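Home | Animals | Space | Machines | Ask Us | Grown-ups

Can a robot do my chores yet?

By Catinca Căpraru
August

I get a lot of letters at this time of year, and a surprising number of them are about chores. Emo, who is 9, wrote to ask me whether a robot could sweep the front path for him so he could go back inside and finish his game. Good question, Emo! I hate sweeping too.

So can one? The short answer is "a bit." The long answer is more fun, so let's do that one.

First, some chores are already done by machines, and we've stopped noticing. Your washing machine is one. It fills itself up, spins the clothes and drains the water away. But it can't pick your socks up off the floor, and it can't tell which pair is yours when they come out. Somebody with hands still has to do the beginning and the end.

Robot vacuums go a step further because they move around on their own. They bump along, they learn where the walls are, and they're pretty good on a flat floor. Then they meet a shoelace. My neighbor has one she calls Sirko, and last month Sirko ate the fringe off a rug and sat there beeping until she came home.

Why is a shoelace so hard? Think about how you'd deal with one. You look, you think "shoelace," and you move it. You've seen shoelaces in every color, tied and untied, wet and muddy and chewed by the dog. A robot has to learn all of that from examples, and it needs heaps and heaps of them. Then it needs a hand that can pinch something thin and floppy – and floppy things never sit the same way twice. That's why folding a T-shirt is such a tough job for a machine. A box is a box whichever way you turn it, but a T-shirt can be a thousand different lumps.

Now let's go outdoors, where Emo's path is waiting.

Outdoors is messier than indoors. The light changes. The wind blows. The ground can slope or be slippery, and there's no wall to tell you where to stop. Before it sweeps anything, an outdoor robot has to work out which part is path and which part is grass. Then it has to decide what counts as mess. Are those little white bits something to sweep up, or will they melt by lunchtime? You'd bend down and poke one. A robot might have to decide just by looking, and when it's moving, everything it sees can turn into a smear.
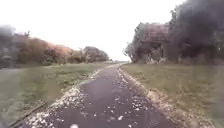

Where would you start sweeping? The white bits are thickest along the edges.

Try it yourself! Walk along a path and shake your head a little from side to side. Your brain does a wonderful job of holding the world steady. A robot's computer has to do that work too, and it has to do it fast.

Shops and warehouses are easier places for robots because people can tidy the world up for them first. Floors are flat, shelves stand in rows and boxes carry labels. Your bedroom, I'm guessing, isn't like that. (Mine isn't either.)

So, Emo, I think you'll be holding the broom for a while yet. Start at the far end and do the edges last – and save your game first!

More from Machines
How does an elevator know which floor you want?
Why do magnets stick to the fridge?
What's inside a traffic light?
Ask Us: Do robots get tired?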